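Home Projects Datasets Docs Issues Contact

Filed under: Hardware / Teardown / Reference Sets

November – Telma Troncoso

# Plotosach Desktop Teardown Set

Plotosach is a reference set of records on opening, stripping and reassembling used desktop towers. It is maintained for people who sort, repair or part out office PCs and need consistent names for what they find inside. Each record covers one machine at one stage of disassembly.

## Contents

The current release holds 167 records from 95 machines. Most machines have one record, made with the side panel off. The others have a second or third, made after a part was pulled or refitted.

A record consists of:

- `unit_id` – three letters and a serial number, assigned at intake
- `stage` – see the table of stages below
- `parts_present` – list of part names from the fixed vocabulary
- `parts_absent` – parts expected for the chassis type but not fitted
- `orientation` – upright, flat, or inverted
- `notes` – free text, up to 200 characters

`parts_absent` is filled in only when the mounting point was checked. An empty field means no check was made. It doesn't mean the machine was complete.

## Stages

S0 closed case, as received
S1 side panel removed, nothing else touched
S2 one or more cards, modules or drives out
S3 processor out, board still mounted
S4 board out of case
S5 reassembled, panel on

Stages don't have to occur in order. A unit that arrived without a processor is entered at S3 directly, with `intake_missing` added to the notes. Older records used S2 for this case. They were converted in the last release, except for the Bashir batch, where the intake sheets were lost and the original codes were kept.

## Work position

All units from S1 on are worked flat, open side up. The tower is laid on the bench before the panel comes off. Upright work was tried on the first batch and dropped. Heavier coolers pull on the board when the case is standing, and screws dropped in an upright case end up under the drive cage.

Power cord out, power button held for ten seconds, then panel. Wrist strap clipped to bare chassis metal, not to a painted surface.

With the case flat, a typical office board is read from the socket outward: socket, memory slots, heatsinks, expansion slots, then supply and drive cage. Records list parts in that order so that two people's entries can be compared line by line. An open socket is logged before anything else, and the socket lever position goes in the notes if it is up.

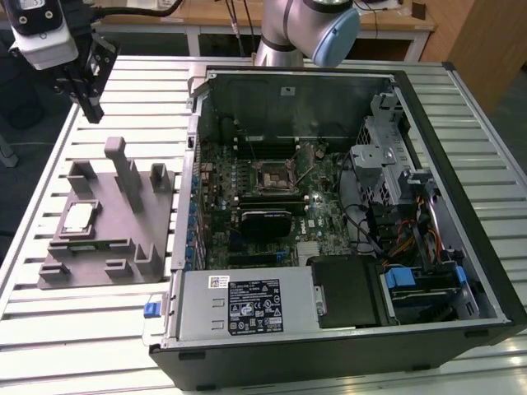 Bernent asked whether the power supply should be logged by its label or by its shape, having found three units where a standard box had been fitted in place of the original. Label first, in all cases. The form factor is a separate entry (`psu_form`), and if the label is hidden or worn the wattage is left blank. Guesses from case size were wrong often enough in the early records that they have all been removed.

## Part vocabulary

Names are lower case, singular, no maker. The ones that cause trouble:

`socket` – the processor socket with its frame. Use `socket_empty` when there is no processor in it.

`heatsink_cpu` – only for a heatsink seated on the processor. A heatsink elsewhere on the board is `heatsink_board`, whatever its size.

`shroud` – any plastic cover that guides air or hides a part. Do not enter the part you expect to be under it. If the shroud was lifted, make a new record at S2.

`release_tab` – colored tab or latch. Makers use color to mark touch points, but the colors are not consistent between product lines, so color is entered in the notes and has no field.

`cage` – metal drive housing. Drives inside it are entered separately, and only if seen.

`harness` – power cables leaving the supply. Loose ends are not itemized.

`card` – anything seated in an expansion slot. Blanking plates are not cards.

## Checks

Of the 167 records, 149 have been read by a second person against the machine itself. The others belong to units that had left the shop by the time the check began – these carry `single_reader` and should not be used for agreement figures.

The most frequent disagreement was between `heatsink_cpu` and `heatsink_board`. The second was memory: slots were entered as modules when dark sticks sat in dark slots. The form now has separate lines for slots and modules.

## Known gaps

- Small form factor cases are thinly covered.
- Few S5 records. Reassembled units tend to go out the same day.
- No laptops, and none planned. Drotum keeps a laptop list with a different vocabulary, and the two do not merge cleanly.
- Screws are not tracked. A trial with screw trays was abandoned after two weeks.
- Board capacitors are noted only when bulged or leaking. A record with no capacitor note should not be read as a test result.

## File layout

 records/ one text file per unit
 vocab.txt fixed part names
 stages.txt stage codes
 changes.txt corrections since first release

Records are tab separated, UTF-8, one line per part. Blank lines separate stages within a unit.

## Corrections

Send the `unit_id`, the stage and the line in question. Corrections are merged on Friday. A change to the vocabulary needs at least two units that can't be described without it. Include both in the request.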